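## 4. What the Stocking Guidelines Leave Out

The Studel guideline for shelf-stocking automation gives a full chapter to gripper force and a single paragraph to the condition of the shelf. That paragraph asks integrators to confirm that goods are "presented in a regular arrangement" before a run starts. We have yet to find the test that goes with the sentence. There is no tolerance for tilt, no limit on overlap between items, and no word on who signs for the check. An integrator who wants to claim compliance can simply say the shelf looked regular.

We compared this language with first-person recordings of people doing the same work by hand in a store in Undville. The recordings contain 1,841 handling episodes, of which 677 involve small cartons that have to be faced, squared or regrouped. The annotation rules were drafted in September and fixed on 11 Oct 2018, before either coder had seen the full set. Kartini Pillai and Caoimhe Costello coded all the carton episodes independently and settled their disagreements in writing.

Figure 1 gives two views from the carton subset. In Figure 1a the worker has a small bundle of boxes gripped between both hands, with more boxes lying at mixed angles on the shelf just beyond. A wire mesh divider closes off the back of the shelf, and clear packets with yellow labels are heaped behind it. Under the guideline this shelf would fail the presentation check, if the check were ever applied. The handling itself falls outside the document altogether, as every grasp it defines is a grasp on one item.

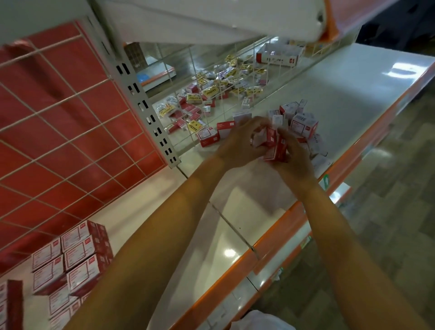
### 4.1 The single-item assumption

We are doubtful of the claim, repeated in several vendor statements of conformity, that one-at-a-time handling is the safer default. It is certainly easier to certify. A single carton has a known width and a known crush limit, and a test lab can put both in a table. A bundle has neither. Its stiffness depends on how the boxes sit against one another and how evenly the fingers load them, and the guideline has no vocabulary for that.

The second view, Figure 1b, makes the point with fewer items. The two hands hold a pair of boxes end to end just above the front edge of the shelf, one carrying a red-bordered label and the other plain white. The bay straight ahead is sparsely filled. The bay past the slotted upright holds a tumbled pile of mostly red-and-white boxes. A rule written per shelf could pass the first bay and fail the second. A rule written per fixture would have to decide what to do with both, and Studel does not say which unit applies.
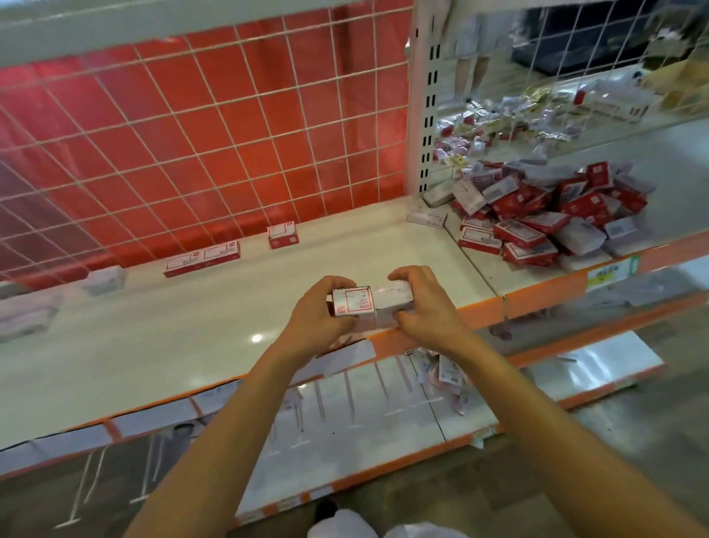
The Saragih draft, circulated in Sadmont as a possible replacement, is better on this matter but not by much. It sorts shelves into 4 presentation classes and ties each class to a maximum approach speed. The classes are described in words only – "orderly," "mostly orderly," "mixed" and "disordered" – and our two coders could not apply the middle pair consistently, even after a round of practice. A speed limit that hangs on such a distinction will be set by whoever wants the higher number.

### 4.2 Recommendations

We propose the following changes to both documents, and we make no claim that they are enough.

1. State the unit of assessment (shelf, bay or fixture) and use it throughout.
2. Replace verbal presentation classes with measured limits on tilt and overlap.
3. Add a grasp category for two or more items held together, with its own crush test.
4. Require the presentation check to be logged by a named person, with the log kept alongside the force records.

Item 3 will meet resistance. Vendors we spoke to argued that multi-item grasps are rare enough to ignore, and offered no counts in support. Our own data come from one store and one kind of packaging, and we would not use them to estimate how often such grasps occur elsewhere. They do show that the category exists in ordinary work. A standard that leaves it undefined has made a choice about risk without writing the choice down, and reviewers should ask for the reasoning before accepting any conformity statement that depends on it.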